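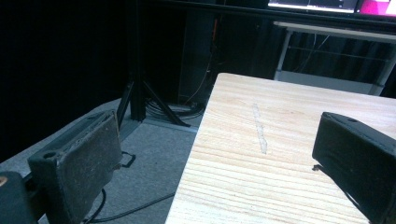

Software pre-run inspection, Turnby bench. Inspector: Catrin Harries. Sunday, June 9, 2019. The list covers the Kimine tracking node, the Hitel logger and the Sayce planner. Mechanical items are on the other sheet and are not repeated. One thing carries over from that sheet: the finger pads have a worn, fuzzy face with pale lint on it, and the finger mask in Kimine was drawn against clean pads. That comes up again under item 3.

1. Config version matches the release tag
Pass. Tag and hash agree on both machines. The hash was read from the running process and compared with the tag.

2. Clock sync between camera and encoder streams
Pass with comment. Offset held inside the limit for 300 seconds. At startup the first few messages arrive out of order and Hitel drops them without a warning. It should write a line to the log. Ticket opened.

3. Finger mask covers both fingers through full travel
Fail. With the jaws wide open the mask is tight on the inner faces, and lint on the pad gets picked up as a feature. Kimine then tracks a point that moves with the gripper as if it belonged to the table. Widen the mask by 8 pixels on the inner side and rerun.

4. Feature count on plain surfaces
Pass with comment. Wood grain gives enough to hold on to, but most of the matches lie along the same direction. Keep some of the background in view when starting a track.
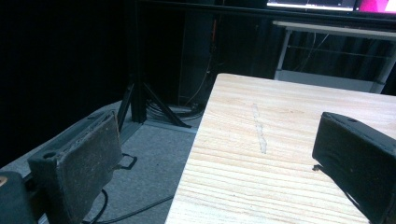
Danai Chatzigeorgiou commented that item 4 should not be a pass. In her view a tracker that needs the background is a tracker that will drift once somebody leans over the table, and the limit ought to be written down as a number. Agreed. Item 4 is changed to open until the number exists — she will propose one from the July logs.

5. Stale pose handling
Pass. Cut the pose stream by hand. Sayce held position and raised the fault. It did not go back to the last good pose and carry on, as the previous build did.

6. Jaw width limits in software
Pass. Commands past the open and closed limits are clipped and logged. Checked on left and right separately, as they have separate files.

7. Left/right assignment after restart
Fail, fixed during inspection. The two devices swapped names after a restart in a different order. Names are now bound to serial number. Restarted in both orders, names stayed put.

8. Logger behavior on full disk
Not done. No spare disk on the day.

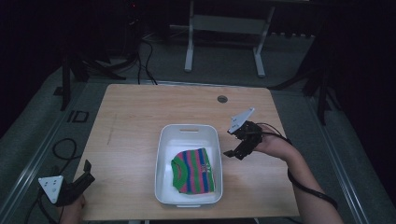 Can a session be recorded with item 3 still failed?
Only as a test session, and the log has to carry the test flag. Hitel leaves flagged logs out of the planner's input. Remove the flag after the new mask passes, and only on logs recorded from then on.

9. Fault messages readable by the operator
Pass with comment. Code 2 still says "unknown state" for a lost pose and for a lost encoder. Split it.

Open after this inspection: 3, 4, 8, and the tickets from 2 and 9. Reinspect 3 on the next build. Item 8 needs a disk small enough to fill in one sitting; please leave it at the bench with a label on it. — C.H.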